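Care and Cleaning of Countertop Ovens
Prurden Household Advice Service

A countertop oven that is wiped down regularly will heat more evenly and smoke less than one left until the grease has hardened. The guidance in this leaflet applies to most household models. Where it differs from the manufacturer's manual, the manual takes precedence.

Before cleaning
Unplug the oven and allow it to cool for 40 minutes with the door open. Remove the rack, the baking tray and the crumb tray, and soak them in hot water with a little dish soap. 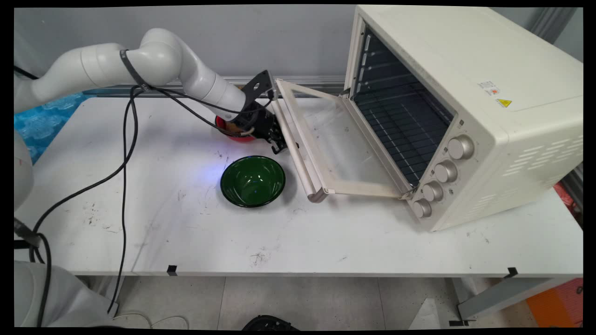 Interior walls should be wiped with a soft cloth and a paste made of 3 tablespoons of baking soda and one of water. Leave the paste in place overnight on stubborn stains, and keep it well away from the heating elements. Steel wool and oven sprays are not recommended - both can damage the lining.

Door and handle
Clean the glass with equal parts white vinegar and water. Do not lean on an open door or rest heavy dishes on it, as the hinges bend easily. Handles collect grease on the underside and should be wiped weekly.

Crumb tray
Empty the tray after every ninth use, or sooner if the oven is used for toast. Dry all parts fully before putting them back.

Questions about worn door seals or loose hinges may be sent in writing to Kinga Fekete, Household Advice, Room 51. Please include the model number - it is usually printed on the back or base of the oven.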